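How to Budget for a Hand-Held Gripper Setup (and Leave Room for the Washing Machine) 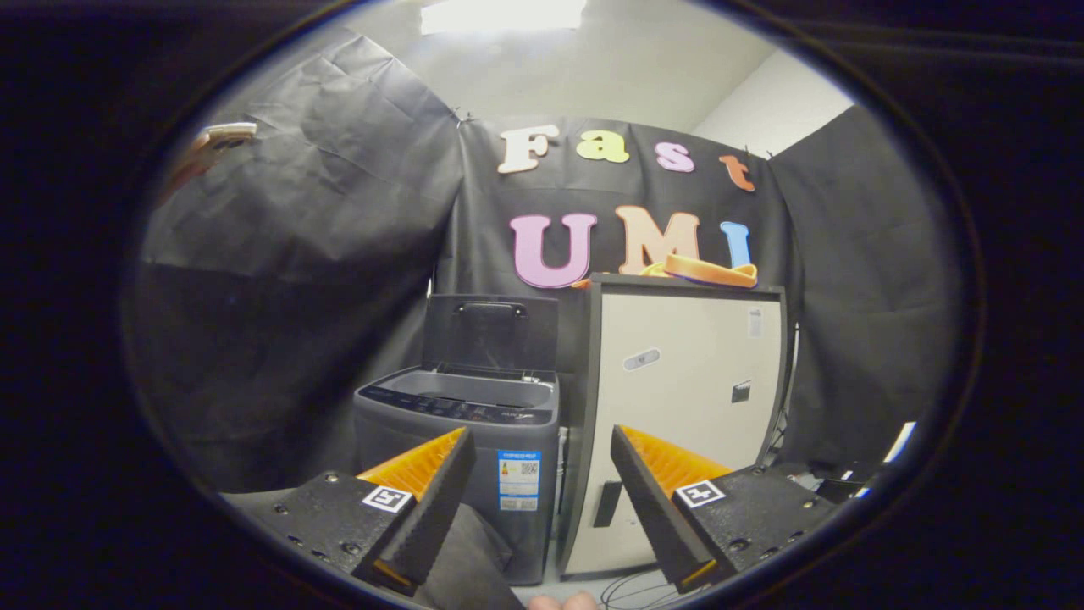
Korkor Gbeho

If you're planning to collect demonstration data for household chores, you've probably priced the grippers already and felt pretty good about the number. I did too! Then I wrote down everything else the work needs, and the list got long. My whole budget for the Warngate room came to $2,257, not counting the grippers, and I want to walk you through how I got there so you can do yours in an afternoon.

Step 1: Pick the chores first
Write down the tasks before you open a single shopping tab. Mine were opening and closing a top-loading washer, opening a tall cabinet, and putting light things away. Each chore points straight at the big items you need to buy (or beg from a cousin who's moving).

Step 2: Price the appliances used
You don't need a washer that washes. You need a lid that lifts and stays up, and a control panel with all its buttons. I called a used appliance shop in Oltalby and asked for returns with drain problems - much cheaper, and they were glad to see one go. Ask what delivery costs before you say yes, and measure your doorway.

Step 3: Budget the backdrop
Black fabric on the sides and behind the appliances makes a small work area out of any room with white walls. Buy more than the wall measures. I ordered 22 yards and used nearly all of it once the folds were in. Add clips, and a line for a steamer if creases bother you (they don't bother me). Foam letters are optional, but they're a few dollars and I love ours!

Step 4: Count the wear parts
The orange ribbed faces on the inside of the fingers are the parts I'd stock up on. Put 2 spare sets per gripper in the first order. Print extra copies of the square markers too, and keep them flat in a folder. Small screws go on this line as well, a full box of them.

Step 5: Cables and storage
Cables are where my first draft fell apart. Long ones, short ones, spares, plus something to keep them off the floor. I set aside $40 and should have doubled it. For drives, work out how much one hour of recording takes, multiply by the hours you plan, and then buy the next size up.

Step 6: Hold some back
Keep a slice of the money unspent until February, or whatever your second month is. By then you'll know which chore you want to add. Ours was going to be a Wano rice cooker until Fujimoto, who shares the room with us, talked me into a dish rack - and I had the cash sitting there ready for it.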